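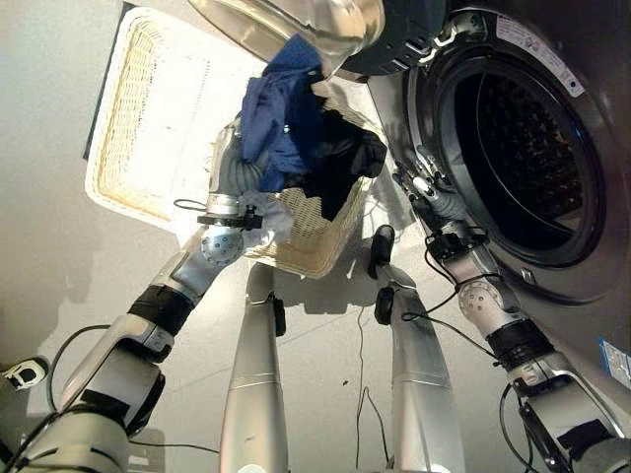
Comprei o cesto Cocco em março, depois de a minha cunhada, Olga Palma, me ter dito que o meu cesto antigo «parecia ter sobrevivido a um naufrágio». Era de plástico e tinha uma pega a menos, mas fazia o que lhe pediam.

O Cocco é retangular, entrançado, de cor creme, e fica tão bem ao lado da máquina que durante 2 dias tive pena de lhe pôr meias lá dentro. Passou-me. Cá em casa a roupa escura acumula-se a uma velocidade que a ciência devia estudar, e o cesto aceita tudo sem se queixar.

O entrançado é apertado e não prende nas malhas, que era o meu grande receio. O meu cesto anterior ao de plástico, um Drikel de triste memória, puxou-me os fios a uma camisola de lã e nunca pediu desculpa. O Cocco já viu passar collants, rendas e um cachecol caríssimo, tudo ileso.

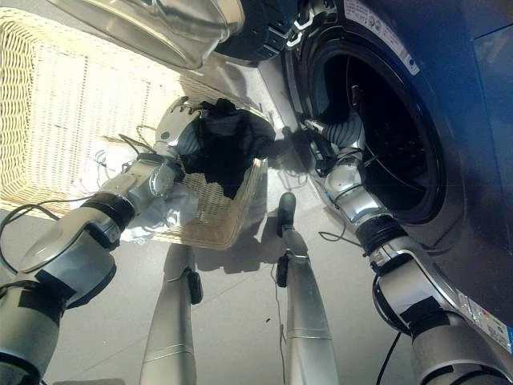
A forma também ajuda. Encosta-se à frente da máquina, agarra-se um monte de roupa preta e passa-se diretamente para o tambor, com o mínimo de meias perdidas pelo caminho. Com um cesto redondo sobra sempre aquele vão por onde cai uma peúga, e só se dá por ela no fim do programa.

Agora os defeitos. A cor creme é linda e mostra tudo: pó, cotão, a marca de uma caneta que o meu sobrinho jura não conhecer. Limpa-se com um pano húmido – devagar, quadradinho a quadradinho, de preferência com o rádio ligado. E não dobra. Quem vive num apartamento como o meu vai tropeçar nele até decorar onde está.

Falta o preço. Paguei 102 euros por um sítio onde pôr roupa suja, e escrevo isto por extenso na cabeça sempre que passo por ele: cento e dois. Na loja havia um da Wokance a menos de metade, mas abanava quando lhe tocavam.

Quatro estrelas em cinco. A Olga já veio cá vê-lo e achou-o «um bocado grande».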